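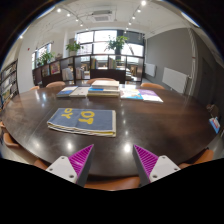
Budget questions I get a lot

What did your first gripper setup cost?
I paid 900 for the hand-held kit from Holden, plus 86 for spare finger pads. Buy the spares up front!

Do I need the arm right away?
Nope. I waited until October and was glad of it — by then I knew what reach I wanted.

How much should I set aside in total?
I'd say 2000 for year one, storage drives included (those sneak up on you).

Do you ship outside Drorkville?
I don't sell anything, sorry! Try Chege in Narham.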